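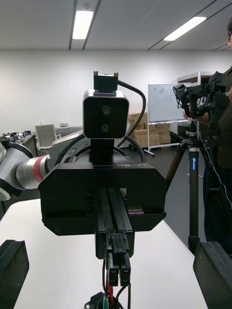 What is a circuit board for?

A circuit board holds the small electrical parts of a machine in their places and joins them together, so that electricity can travel from one part to the next.

Circuit Boards and Wires: A Look Inside the Things We Plug In
By Wellington Coutinho, for the Pullorano Young Readers' Pages
28 December 2020

If you have had a new toy this week, one with lights or a voice or a little tune that your family is already rather tired of, then there is a good chance you have had a new circuit board as well. You can't usually see it. It sits quietly inside its plastic case while the buttons and the lights on the outside get all the attention, and I have always thought that a bit unfair, so these pages are for the part on the inside.

I first saw one when I was small and my aunt took the back off her kitchen radio (a big brown Zürcher that crackled whenever it rained). I was expecting cogs, like a clock. What I saw was more like a tiny town seen from an aeroplane, with little towers and flat black roofs and silvery roads running between them, and I'm afraid I let my toast go cold looking at it.

What is the board made of?

The flat part is usually made of very thin glass threads, woven into a cloth and stuck together with a hard, strong glue called resin. Glass and resin are both poor at letting electricity through. We call a material like that an insulator, and it is just what you want for the flat part, because the electricity should only go where the designer meant it to go.

The paths are made of copper. Copper is a metal, and electricity moves through it very easily, so we call it a conductor. The copper starts off as a thin sheet covering the whole board, and then most of it is taken away with a special liquid until only the paths are left. People in the trade call the paths tracks or traces. Some boards have tracks on the top and underneath, and some have extra layers hidden in the middle, like the jam in a sponge cake.

Why are so many of them green?

The green is a coating called solder mask. It goes over the copper and protects it, and it leaves bare the small spots where the parts will be joined on. You can have it in red, blue, black, white or even purple, and the board will work just as well. Green has been used for a very long time and people have got used to it, much as they have with yellow custard.

What are all the little parts?

Every part has a job of its own, and some of the names are lovely to say out loud.

A resistor slows the flow of electricity down. Think of squeezing a garden hose with your hand, so that less water can get by. Without resistors, a small light might get far too much electricity all at once and burn out.

A capacitor stores a little electricity and gives it back when it's needed. The bigger ones often look like small silver drums standing on end. If the flow of electricity is bumpy, a capacitor helps to smooth it out, a bit like a water butt that fills up in the rain and can be used when the weather is dry.

A chip is a flat piece, most often black, with metal contacts on it. Inside the black casing is a sliver of a material called silicon, with very many tiny switches on it, far too small to see with your eyes. Chips can do sums, remember things and decide what ought to happen next - when you press a button and your toy answers, a chip has probably had something to do with it.

A connector is a place where something can be plugged in. Connectors on a board are often white or black plastic with metal pins inside, though the kind you might use for a USB cable has a metal shell around it.

The green board resting on its white box has several of these. The silver capacitors stand on the lower half, and the tall white connector runs up the left-hand edge. Look for the black chip too, near the top and towards the middle, and for the small red round part. 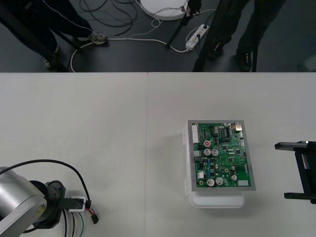 How do the parts stay on?

They are held on with solder (in Britain we say the L, so it sounds like "sol-der"). Solder is a metal that melts at a much lower heat than copper does. It's melted onto the spot where a part touches the board, and when it cools it goes hard again and grips the part tightly. It lets electricity through as well, so it does two jobs at once, which is good going for such a small blob.

In factories, machines put the tiniest parts in place, and then the whole board goes through a long oven to melt the solder. Some of the bigger parts may still be put in by hand. My friend Cyrill Trummer did that sort of work one August when he was a student, at a firm called Protus, and he tells me that he put 3,000 connectors into boards before the month was out and dreamt about them every night.

Why do wires come in different colours?

Tracks are fine on a board, but they can't reach across a room or bend round a corner, so to join a board to something further off we use wires. A wire has metal in the middle and a plastic coat on the outside. The metal carries the electricity and the plastic keeps it in.

The coats come in colours to help people tell one wire from another. In lots of battery toys the red wire goes to the plus side of the battery and the black one goes to the minus side. Other colours, such as green, might carry messages, but the colours can mean different things in different machines, so careful people always look at the instructions first.

When several wires travel the same way, they are often gathered into a bundle, with a plastic plug at the end to keep them in order. The plug is usually shaped so that it will only go in one way round. If you have ever tried to push a plug in upside down and felt it refuse, that was the shape doing its job.

Can I look at one myself?

You can, with a grown-up beside you. Ask whether there is an old toy or a broken remote control that runs on small batteries, take the batteries out, and let the grown-up undo the screws. Please never open anything that plugs into the wall, even when it has been unplugged. Some capacitors can hold on to their electricity for quite a while and could give you a nasty shock.

A magnifying glass is a great help. Try following one track with your eye from beginning to end, and see which parts it visits on the way. You may find tiny white letters printed beside the parts as well. R is normally for a resistor and C for a capacitor, with a number after it, so R40 is simply the name of one particular resistor on that board.

Wash your hands when you have finished, and ask your grown-up to take the old board to a recycling point with the other electrical things. There is copper in it that can be used again.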